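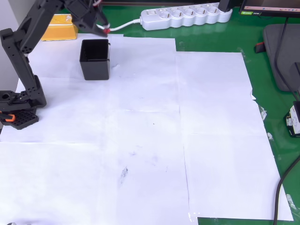

4. Bench Setup for the Peg Drop Task

4.1 Cover the bench with white paper. Butt the sheets together or overlap them slightly, and tape them down.

4.2 Clamp the arm base to the bench. Pull on the base by hand. If it moves, tighten the clamp and repeat.

CAUTION: Keep hands out of the arm's reach whenever the servos are powered.

4.3 Stand the bin upright, open side up, within reach of the gripper. Do not move it between runs. 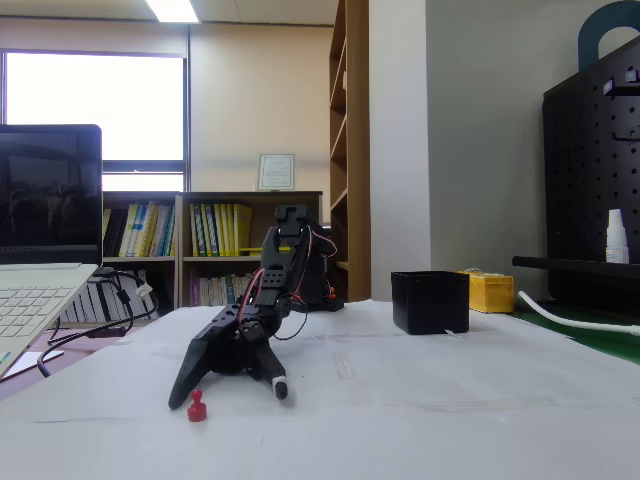 4.4 Start the Dumero control program and load the Skidwood profile. The program homes the arm and then waits 4 seconds before accepting input.

NOTE: Teams using the Ferard profile must set the wrist limit to 35 degrees by hand.

4.5 Place the peg and start the run. 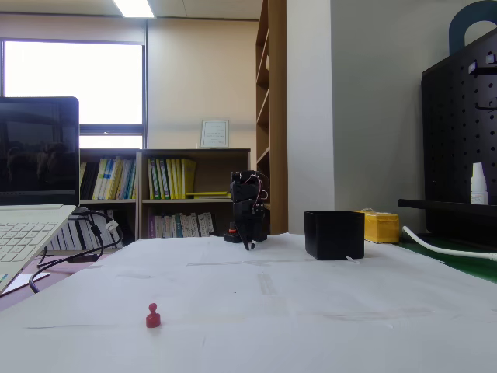 Club scoring allows 2 attempts per start position. An attempt begins when the arm leaves home and ends when the gripper opens over the bin. Set the red peg on its wide base with the knob up, on open paper away from the bin. A peg that tips over before contact may be reset once. Log each attempt on the run sheet before placing the peg again.

4.6 After the last run, return the arm to home and switch off servo power.

NOTE: Error 121 means the arm was not homed. Repeat step 4.4.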